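Ticket 86: tracking loss on hand-held gripper, Vestmont open day
Site: Dreson, demo room 2
Raised by: Ntombi Du Plessis
Status: open

Pose tracking on the right unit dropped out 6 times during the morning demonstration. Left unit held throughout. Restarting the logger cleared the fault for a few minutes each time.

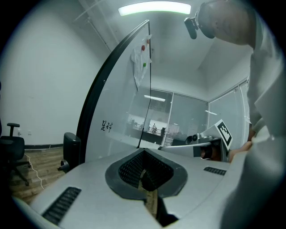 Marker calibration was repeated before the 14:00 visitor group. Reprojection error came back within limits, so the card print was ruled out. The card stands upright on the gripper and tilts slightly, and a loose sleeve can pass close to it when the operator leans in. Asked operators to roll sleeves up.

One dropout in the next 26 runs. Cable swapped, no change. Log sent to Crichton for a timestamp check.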